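Flokcombe ware

Flokcombe ware is a type of lead-glazed earthenware with printed and enameled decoration. It was made at the Rokwood pottery in the village of Flokcombe, mostly for the table. Collectors use the name also for undecorated pieces from the same works, although the pottery itself sold these as "Rokwood plain".

Body and glaze

The body is cream to pale buff in color and quite light in the hand. Early pieces have a glaze with a green tint where it is thick, for example inside the foot ring. Later the glaze is more clear, and it often shows fine crazing. Cups were thrown and then turned on a lathe; plates and oval dishes were pressed in molds. Three small stilt marks are usual on the back of plates.

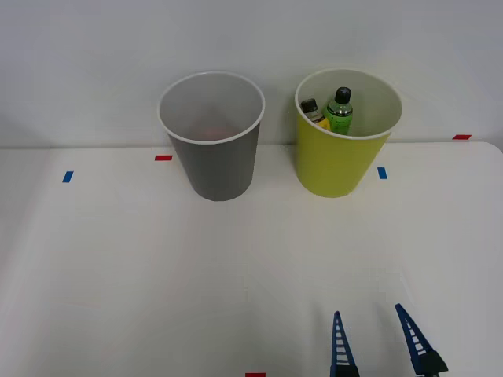

Gray cup with white rim, standing on a white table.

Decoration

The best known pattern is "Ternow", a river view with a ferry and two willows, printed in brown under the glaze. The border has hops and barley. On more expensive services the leaves were painted over the print in green enamel, and the rim was gilded. The copper plates for this pattern were engraved by the Aubert workshop, which supplied the pottery until it closed. A second pattern, "Aubert Sprig", is less common and is known only on tea wares.

Marks

Printed pieces have the word ROKWOOD in an oval, with the pattern name under it. Impressed numbers refer to the shape and not to the year. Shape 2716 is a low sugar box with two handles, often found today without its cover.

Collections and study

Faustine Besnard made the first catalog of the ware. It lists up to 3000 pieces in public and private hands and is still the usual reference for the patterns, but its dating of the early glaze has been questioned.
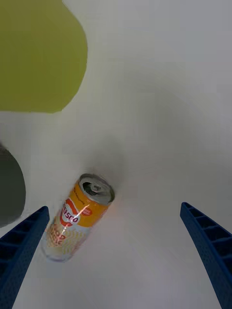
How can the early glaze be told from the later one?
Look inside the foot ring, where the early glaze collects and has a green tint. The later glaze stays almost colorless there.

See also: Creamware; Transfer printing; Overglaze enamel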